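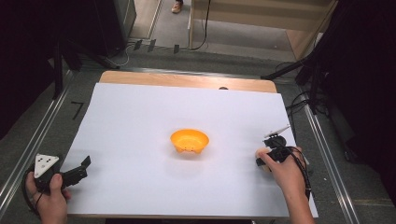 Pinzas de mano Kernby: consejos de uso y limpieza

Tiempo de lectura: 3 min

El kit de Kernby trae dos pinzas de mano con cable y cuesta 1.496 euros en Skolport. Lo tenemos en el taller desde agosto para enseñar tareas de cocina a un brazo robótico. Estos apuntes valen para cualquier modelo parecido.

Cubra la mesa con una superficie blanca y lisa. Empiece con un solo cuenco de plástico, ligero y de borde ancho. Los platos llanos déjelos para la segunda semana.

Pase los cables por debajo de las muñecas y deje 40 cm de holgura. Si tiran, la mano se cansa antes y el gesto sale torcido.

El forro de los dedos recoge pelusa. Límpielo cada lunes con cinta adhesiva de papel, sin agua ni alcohol.

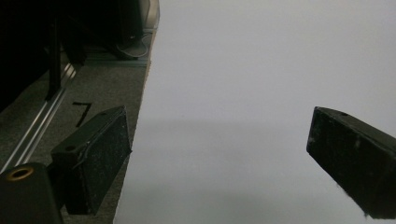 Los dedos de la pinza, con pelusa en el forro.

Revise también los tornillos cada 3.000 cierres. El manual pide una llave de 8 mm que no viene en la caja; la nuestra es de Krasniqi.

Lo peor del kit es el precio de los forros de recambio. Lo mejor, el agarre, cómodo incluso en sesiones largas.

8 comentarios · 40 veces compartido

© Listamow · Contacto · Volver arriba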